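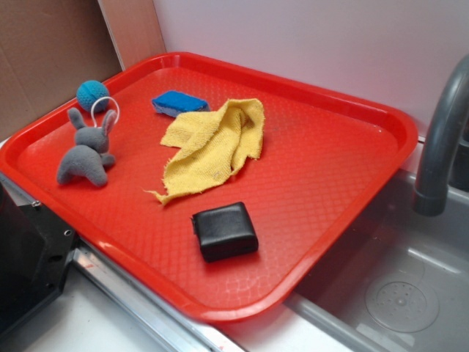

Week 4 handout: collecting demonstrations for the pick task

A demonstration is one recording of the task done from start to finish, with the camera stream and the arm state saved on the same clock. The learner only knows the situations it was shown, so the starting layout of each recording matters as much as the motion that follows. A layout is the set of objects, where each one lies, and how it is turned. Take the red tray set across the counter and the sink: the yellow cloth is bunched over the middle, one end of the blue sponge lies against it or under it, and the right half of the tray is largely empty. A policy trained only on starts like this one may learn to reach left and do badly when an object is placed near the right rim. It will also have little reason to learn what a flat cloth looks like.

4.1 Quota

Each group records 100 demonstrations. Of these, 20 are held out for testing and must not be opened during training. Choose the held-out layouts before recording begins. Picking them afterward tends to leave the easy ones in the test set.

4.2 Changing the layout

Clear the tray between recordings and set it again from the layout sheet. Do not slide objects a little to one side and call it a new layout. Vary the following:

Position, including the corners and the part of the tray that hangs over the basin.
Heading of any object with a long side.
Contact between objects: apart, touching, one partly over another.
Shape of soft items. Drop the cloth from hand height; do not arrange it.

Rigid and soft objects fail in different ways. A ball rolls if the fingers close off center. A plush toy gives under the fingers, so the gripper width at contact says little about its size. Cloth has no fixed grasp point, and two operators will often choose different ones. Agree on a rule within the group (we suggest the highest fold) and write it in the log.

4.3 What to keep

Keep a recording if the task was completed and the operator did not pause for long. Keep failed grasps that were followed by a clean second try - these show recovery, which the learner cannot get from perfect runs. Discard recordings with dropped camera data or a hand in view after the start signal.

Last term's Skendgate set had 68 usable recordings after this check. Most of the loss came from long pauses, and the policy trained on the uncut set stopped in midair at the same points where the operators had.

4.4 Log format

One line per recording: layout number, operator initials, target object, result, remarks. Upload the log with the data to the Vuline folder. Logs without layout numbers will be returned.

Reading for next week: Tradberg lab notes, sections on camera placement and lighting.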